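Come teach our robot to use a kitchen (paid sessions, no experience needed)

Posted 21 June 2022 by Styliani Kalogeropoulos, data collection lead, Kurnow

Hi! I run the collection floor at Kurnow, a small lab on the second story of the old Odoi building, and I'm looking for people to come in and do ordinary kitchen chores with a robot arm. You hold a pair of handles, the arm copies your hands, and everything gets recorded so our model can learn from it. If you can warm up leftovers at home you already have most of what I need.

What we're doing

We're putting together a set of 2,000 demonstrations of people using small appliances. A thousand of those are what I call "open and close" tasks (doors, lids, drawers), and the other 1,000 are knobs and buttons. Magdy Badawi, who trains the models, is very picky about the second group. A dial set one notch off is a bad example, and the system will happily learn your mistake if we leave it in. He'd much rather have a slow, clean try than three fast sloppy ones, and so would I.

Each demonstration is short, usually less than a minute of actual moving. Then you put things back the way they were, I or one of the floor leads hits the pedal, and you go again. It does get repetitive. Bring a podcast for the breaks — you can't wear earbuds while the arm is live.

Who I'm looking for

People of all kinds, really. Left-handed folks, please write to me! Right now nearly everybody on the floor is right-handed and you can see it in how the arm reaches for things. I'd also love to have more people over sixty, and more people who cook a lot and have their own funny habits about how a door gets opened.

You do need to be 18 or older, able to stand (or sit on a high stool, we have two) for stretches of half an hour, and okay with your voice being picked up now and then. Your face isn't recorded. Gamers tend to pick up the handles quickly, but my steadiest operator is Kwadwo Sarpong, who used to ice wedding cakes, so don't count yourself out.

Hours and pay

Sessions are three hours, mornings or afternoons, with a break in the middle that you're paid for. You get $72 per session, and the training session pays the same as the rest. I ask for at least four sessions from each person, because the first one is mostly getting used to the lag. We started in February and I expect to keep going until the set is full.

Parking is free behind the building. The Skornau bus stops across the street, and if you come that way let me know so I can start you on the hour.

What your first session looks like

1. You sign in, read the consent form and ask me anything you want about it. Take your time.

2. Iddrisu Essien fits the handles to your hands and shows you the red stop button. You'll press it a few times so it doesn't feel scary.

3. You move foam blocks from one tray to another until the arm stops surprising you. For most people that's twenty minutes or so.

4. We go to the appliance table and you start on the microwave. It has two round knobs, one above the other, and a round button at the bottom that opens the door. The tasks are: press the button, swing the door open, close it, turn the upper knob to the setting on your card, turn the lower knob to the time on your card. You'll do each of them alone first, then strung together. 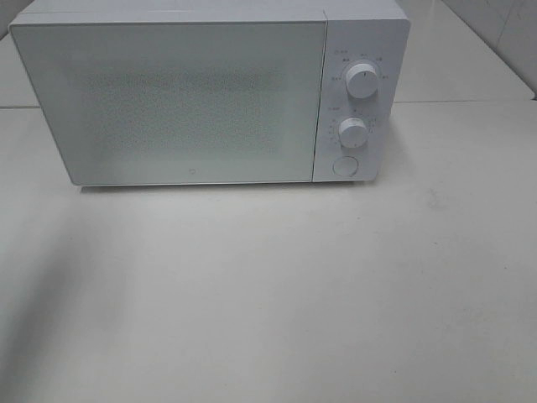

5. You sit down with Aba Tetteh and watch some of your own tries played back. She'll mark the keepers with you and tell you why the others got tossed. Nobody gets them all.

6. We book your next sessions, if you liked it.

How to sign up

Write to me through the contact form on the Kurnow site and put "kitchen sessions" in the subject line. Tell me which hand you favor, which half of the day suits you, and one appliance at home that drives you nuts (I'm collecting ideas for the fall). No résumé, please. I answer everyone, though it can take me a couple of days.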